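Section 5. Setting up the two-arm task planner

5.1 Before you begin

This section explains how to connect the Bruvitine planner to a two-arm workstation and how to teach it a first task. It is written for planner release 41 and later. If you have an older release, please update first, because the names of the configuration files were changed and the old names are ignored without any message.

You need:

– a workstation with both arms already homed (see Section 3)
– the head camera calibrated against both arms (see Section 4)
– a user account with the role "operator" or "integrator"
– the object that you want to handle, placed inside the common reach of the two arms

CAUTION: Keep the emergency stop within reach of your hand during all of this section. The planner can start a movement up to one second after you press Run, and this delay can surprise a person who is new to the system.

5.2 Starting the planner service

1. Log in to the control computer and open the Vendonska console.

2. Select the workcell name. In the screens of this manual the workcell is called Brenia. Yours will have the name you gave it in Section 2.

3. Press Start Service. The status field changes from "idle" to "waiting for scene".

4. Open the Arms tab and confirm that both arms report a joint state. The control loop must show 200 Hz for each arm. If one arm shows a lower value, stop here and check the network settings in Section 3.4.

NOTE: The arms are named left and right as seen from the head camera. A person who stands in front of the robot and looks at it will see them the other way. Most wrong configurations we receive at the support desk come from this point.

5.3 Loading the scene model

The planner works with a simple model of the scene. It does not need a full CAD file. A mesh with 1,000 faces is normally enough for an object of the size of a stool or a small table, and a heavier mesh only makes the collision check slower.

1. In the Scene tab, press Import and choose the mesh of your object.

2. Set the object type. For furniture parts and other objects with legs or open spaces, choose "concave". If you choose "convex", the planner closes the space between the legs with an imaginary wall, and it will refuse every grasp that goes inside.

3. Press Align to Camera. The outline of the mesh is drawn over the live view. Move it with the arrow keys until the outline follows the real edges.

4. Press Lock Pose.

Glossy white plastic is a difficult material for the depth sensor. Light on the edges gives missing points, and a shiny surface under the object can give false points that lie below the floor. In this case turn on the Reflection Filter and do the alignment again.

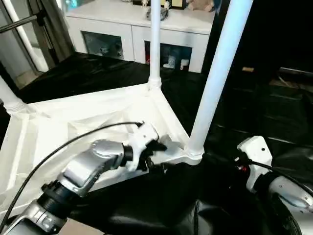 The filter has one setting, called strength, with a range from 1 to 5. Begin with 2. With a higher strength the false points disappear, but thin parts of the object may disappear also, and then the planner believes that the way is free. Always compare the filtered cloud with the live view before you continue.

CAUTION: Do not use strength 5 together with the option Fast Approach. The approach speed is chosen from the free space in the cloud, and missing parts are counted as free space.

5.4 Defining the grasps

1. Open the Task tab and press New Task.

2. Choose the arm that will hold the object. This arm is called the support arm.

3. Click on the mesh at the place where the gripper must close. A small arrow shows the approach direction. Drag the arrow to change it.

4. Repeat for the second arm.

5. Press Check. The planner tests both grasps alone and then together. A green line means that a path was found. A yellow line means that a path exists but a cable comes near its bending limit – you may continue, but reduce the speed.

For a grasp close to a corner or a joint collar, make the approach distance short. A long approach brings the wrist near the neighboring leg, and the check will often fail for this reason only.

5.5 If the check fails

"No common solution": each arm can reach its grasp, but not at the same time. Turn the object a little on the floor, press Align to Camera again, and repeat the check.

"Pose is old": the object was moved after Lock Pose. Unlock it and align again.

"Planner timeout": open ezzat.conf and increase the value plan_time. Ezzat is the name of the path search module. Restart the service after you save the file.

Text of this section: Manee Jitpraphai. Technical check: Cristian Sánchez. Last change: 24 March 2026.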